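# Wrist camera policy stalls in front of shiny or bright backgrounds

**Ha-neul Tak**

Hi all! First post here, and I'm having more fun with this project than with anything I've built in years, so apologies for the length.

I'm training an imitation policy for a pick-and-insert task on the Skitutar arm. The only visual input is the wrist camera, plus joint positions and gripper opening. I recorded 70 demonstrations in our main bay at Trarkholm, and on that bench the policy is great. It approaches, lines up, closes, lifts, and it recovers nicely when I nudge the part.

Then I moved the same setup to another station where there's a lot of bright light behind the workspace. Now the arm comes down fine, gets near the part, and hovers. Sometimes it drifts left and right as if it can't decide. Turn down the light and it mostly works again.

Things I've tried:

- Retraining from scratch with a different seed (no change)
- Random brightness jitter on the training images (a little better, still hovers)
- Cropping the image so less of the gripper housing is in view (worse!)

The camera is on auto exposure. Control runs at 10 Hz and the policy predicts a short chunk of actions that I execute in full before asking for the next one. Is this a data problem or a control problem? And why on earth would cropping out the gripper make it worse?

---

**Mikkel Hjaltested**

It's the auto exposure. Lock it and you're done. Same thing happened to me on the Solten line.

> **Ha-neul Tak:** Thanks! I locked it this afternoon. The drifting stopped but it still hovers maybe one time in three. Definitely progress though.

---

**Arsen Demchenko**

Oh, I love this kind of problem. Mikkel is right about exposure but there's more going on, and you can get a lot out of it without collecting a huge new dataset.

**Exposure first.** With auto on, the camera darkens everything when a bright patch comes into view, so the dark parts of the image (gripper, fingers, often the thing you're holding) sink into mush. Your brightness jitter doesn't copy that. Jitter shifts the whole image by the same rule, while a real blowout clips the bright region to white and you lose the edges next to it. Add an augmentation that paints a hard-clipped strip into the image at a random place, with some bleed on both sides. Mine is very plain code, and it did more for me than all the color tricks together.

```
strip = random_vertical_band(img, max_width=0.2)
img = blend(img, white, blur(strip))
img = clip(img * random_gain(0.6, 1.3), 0, 1)
```

**About the crop.** The gripper is the one thing in a wrist view that stays put relative to the lens, so the network can use it as a ruler. It learns "the part is this far from the pads" instead of "the part is at this spot in the image." Crop the housing out and you've taken the ruler away. I keep as much of it as I can, even when it eats a big share of the picture.
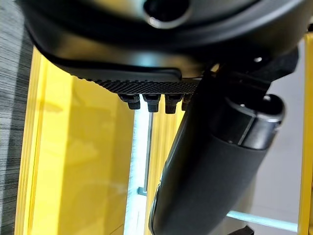

So before you touch the network, go through your recordings and sort them by background. I bet nearly all of yours have the same wall behind the part. When I did this on my own set I had 790 episodes and almost no variety in what sat behind the gripper. I'd been so proud of that number! A small batch against colored panels and strong light helped far more than the last few hundred against my bench.

Black things against black fingers deserve their own batch, too. If the object and the gripper are both dark, the boundary between them is a thin highlight or a seam, and that's exactly what disappears when exposure goes wrong.

**About the hover.** This part is control. You execute the full chunk open loop, so if one bad image gives you a chunk that says "stay here," you're stuck with it, and then the next image looks the same as the last one and you get the same answer. Try this:

1. Execute only the first 4 actions of each chunk, then query again.
2. Average the overlapping predictions, with more weight on the newer ones.
3. Log the spread between the overlapping chunks. A big spread right before a hover points to perception. A small spread with tiny motions means the policy has learned to wait, so look for pauses in your demos.

That third one is so worth doing. We plot it live in the Babaei viewer next to the camera feed and you can practically watch the policy change its mind.

Check your demos for idle time before the close as well. People slow down there without noticing. I trim any stretch where the arm barely moves and the gripper command is constant.

> **Ha-neul Tak:** This is amazing, thank you! Looked at the spread and it's small in most of the hovers. Then I watched my demos and I pause before EVERY close. Trimming now.

> **Arsen Demchenko:** Ha, welcome to the club. Post the plots when you've retrained, I'd love to see them!

---

**Min-kyu Um**

Maybe also check your timestamps? If the images lag behind the joint readings it can look like this.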